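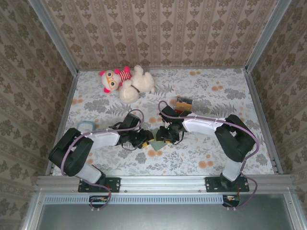

Part-time pattern archivist and sample room assistant at Planemau

We are looking for a patient, curious person to help us look after the pattern library at Planemau, our wallpaper and furnishing fabric shop and studio. The job is part time, three days a week, and it would suit someone who likes handling old paper, doesn't mind a bit of dust, and can talk happily with a customer about the difference between two creams for as long as the customer needs.

A little background, so you know what you would be walking into. We sell printed fabrics and wallpapers to homeowners, small hotels and a good many people doing up one room at a time. Over the years we have also kept samples of nearly everything we ever carried, and then last spring we took in the whole of the Akyol collection when that shop closed its doors. It came to us in 139 boxes. Some were labeled beautifully and some had the word "misc" on them and nothing else. Our list so far runs to 2,474 samples, and there are plenty of boxes we haven't opened yet. Damasks, stripes, ferns, sprigs, nursery prints, a very loud set of kitchen papers with teapots — we love all of it, and we would like to be able to find it again when somebody calls.

That is really the heart of the job. People write to us with a scrap of paper from behind a radiator, or a corner of their grandmother's curtains, and ask whether we can match it. Sometimes we can do it in a minute and sometimes it takes us weeks. At the moment most of the searching is done from memory by the two of us who have been here longest, and we would both like to take a vacation one of these days.

What you would be doing

Most of your week would go to opening, sorting and listing the Akyol boxes. You would measure each sample, note the repeat and the colors, write a short description in plain words, and put it in a sleeve with a number. We use Prasora for the listing, a simple catalog program, and we'll teach you how it works in your first week. You don't need to have seen it before.

You would also answer matching requests as they come in, by email and now and then by phone. We ask that every person gets a reply, even when the reply is that we looked hard and came up empty.

On Saturdays the sample room is open to visitors, and you would work one Saturday out of every two. This means pulling books for people, making tea, cutting small samples to take home, and quite a lot of listening. Customers often bring the whole story of the house with them. We think that's one of the nicest parts of the work, but if it sounds tiring to you, better to know now.

Who we hope to hear from

You do not need a degree in anything in particular. We would be glad to hear from people who have worked in a library, a fabric store, a print shop, a thrift store or a museum back room, and equally from people who have done none of those and have simply always been the one who labels the jars. Good color vision does matter for this job, and so does clear handwriting. Boxes can weigh up to 60 pounds when full, but we have a cart and a second pair of hands, and we're happy to talk about how the lifting gets shared.

A bit of sewing or paperhanging experience would be lovely to have. So would a second language. Neither is required.

Hours and pay

The position is 21 hours a week, and the pay is $586 a week before tax. You'd get paid vacation from the start, a staff discount on fabric and paper, and first pick of the remnant bin, which has furnished more than one of our living rooms. We are on the ground floor of the Vetatport building, with parking at the back and the bus stop right across the street. The job is to start in June, although we can wait a little for the right person.

How to apply

Please send us a letter, as long or as short as you like, telling us something about yourself and about a pattern you remember. It could be your bedroom wallpaper when you were six, or a tablecloth, or the seats on the school bus. Add a resume if you have one, or a list of the jobs you've held. You can email it or drop it off at the shop in an envelope marked "Archive."

If you would like to see the sample room before you decide, come by on any Tuesday after 2 p.m. and somebody will gladly show you the shelves. Wear something you don't mind getting dusty.

Contact us | Visiting the sample room | © Planemau. All rights reserved. | Back to top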